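Comonico (funeral society)

Comonico is a mutual funeral society based in the town of Wernidia. It helps member households prepare for a death, arranges plain funerals at a set price, and keeps a register of members' wishes. It was formed by parishioners of several churches but has never been tied to one denomination, and people of no religion may join on the same terms as anyone else.

The society has 800 member households. Most are in Wernidia itself, with the remainder in Flutitden and in the farming district along the Sin, the river that separates the two towns.

Name

The name is a shortening of "common company", the phrase used in the society's first rules for the group of neighbours who sat with a body overnight. Older members still call it the Company. The spelling with a single m in the middle was a printer's choice on the first membership cards and was kept.

Origins

Before the society existed, families in Wernidia who could not pay for a funeral relied on a church collection, usually taken the Sunday after the death. The amount raised depended on how well the dead person was known, and newcomers often got little. Several parishes agreed to replace the collection with a common fund, paid into by each household at the same rate.

The first rules were short. A household that had paid for a full year was entitled to a coffin, a grave and the use of a hall. Bearers were found from among the members, and a member who refused to carry without good cause could be fined. The fine was dropped later, although the duty to carry remains in the rules and is still read out to people joining.

Flutitden had a fund of its own, which paid cash to the family and arranged nothing. It merged with Comonico after a run of deaths in one winter emptied its account. The merger was not popular on the Flutitden side, where members had been used to choosing their own undertaker. A clause allowing them to take a cash payment in place of a society funeral is still in force for households that joined before the merger — few of these are left.

Membership and fees

Membership is held by the household. It covers every person living at the address, including boarders, foster children and relatives who have moved in to be cared for. A child who leaves home stays covered for 18 months, after which they must join separately or lapse.

The yearly fee is $400 for a household of any size. It can be paid in full or in instalments. A household that falls behind is carried for a time and then written to, and cover ends only when the letter has gone unanswered. Members who rejoin after a lapse wait 5 months before they are covered again, the same wait that applies to new members.

Fees are due in July.

Services

The society funeral is a fixed arrangement. It includes collection of the body, washing and dressing, a plain pine coffin, the hire of a hall or chapel, and burial or cremation. Flowers, printed booklets, catering and newspaper notices are left to the family. Embalming is not offered, and families who want it are referred to a commercial funeral home, which must then handle the whole funeral.

Washing and dressing is done by trained members, and relatives may take part or do it themselves with a member in the room. The body can be kept at home before the funeral where the law and the season allow it. The society lends cooling plates and a folding bier for this purpose.

A vigil, known locally as the sitting, is held the night before the burial if the family asks for one. Members take turns in pairs until morning. There is no set form of words. In Flutitden it is the custom to leave the front door unlocked through the night, while in Wernidia callers are expected to have gone by ten.

The register of wishes

Each adult member is asked to fill in a sheet stating what they would like done after their death. It covers burial or cremation, religious rites, clothing, music, and who is to be told. The sheet also has a space headed "Other matters", which members have used for things such as the care of a dog, the return of borrowed tools, or the names of people to be seated apart.

The sheets have no legal force and do not replace a will. They are kept at the Wernidia office in sealed envelopes and opened only when a death is reported. A member can swap an old sheet for a new one at any time, and the old one is handed back unopened.

The society also runs evening meetings at which families can go through the sheet together. These began after a number of disputes in which adult children disagreed about what a parent had wanted. Attendance is open to non-members. The most recent timetable lists a meeting at the Flutitden hall on Wed 18 June.

Clothing and belongings

Members are encouraged to say on the sheet what they would like to be dressed in. Everyday clothes are the usual choice, and a knitted jumper or cardigan is often asked for. Where cremation is planned, the society asks that shoes with rubber soles be left off.

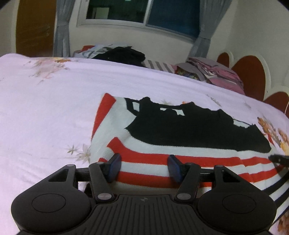
Can a member change their mind about burial or cremation after the sheet has been lodged?

A member can lodge a new sheet at any time during office hours, and the one with the latest date is followed.

Sorting the belongings of the dead is outside the society's work. It does keep a list of members willing to sit with a family while this is done, and it lends boxes and labels from both halls.

Governance

Decisions are made at a yearly meeting, where each household has one vote. Day-to-day work is done by a paid secretary and two part-time clerks. The accounts are pinned up at both halls and can be copied by anyone.

A proposal to sell prepaid funerals to the general public has been put to the yearly meeting more than once and defeated each time. Supporters argued that it would bring in younger households. Opponents pointed to the duty to carry, which could not be asked of customers.

Burial grounds

Comonico owns no cemetery. It holds a block of plots in the Wernidia town cemetery and a smaller one in the churchyard at Flutitden, on high ground above the Sin. Graves are marked with a low stone of one pattern — name and years only — and families may replace it with another at their own cost.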